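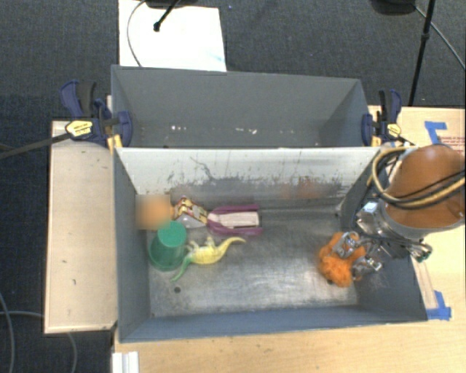 Category: Course materials > Handling and Automation > Faults

2021-12-21
Leonora Panganiban

Handout 3: The dropped-item fault on the Buno cell

Read this before the lab. The case comes from the Dosberg test bench, where one arm picks mixed objects out of a bin all day. The run was planned for 1,000 picks and stopped at 973.

What happened

At pick 973 the gripper closed on a soft toy and reported a good grasp. The arm lifted, and the toy slipped out on the way up. The controller still believed it was holding something, so it carried on to the drop point, opened, and logged a success. Fuad Alemayehu had reached towards the bin to pick up the toy. The arm came back for the next item while his hand was inside the marked area. He pulled clear and pressed the stop. He was not hurt.

Cause

There were two faults and they should be kept apart in your notes.

The grasp check looked only at finger position. If the fingers stopped before they were fully shut, the software took it that an object was held. With a hard object such as a cup this works well enough. Shaggy fur bunches up between the fingers and holds them apart, even when the grip is on fur alone. The check was also made once, at closing, and never again during the lift.

The second fault was in the working rules. Reaching in was allowed "between cycles", but a person standing at the bench had no sure way of telling when a cycle had ended. The Renance log showed a pause of 400 ms at the drop point. Fuad took this for the end of the run.

Changes made

Finger position is now read again at the top of the lift and before release. Motor current is read as well. A mismatch stops the arm. Nobody reaches in unless the stop is pressed and the lamp is out.

For the lab

Read Humphreys, chapter 3, on grasp checks. Bring a written stop procedure for your own bench. We come back to soft objects in May.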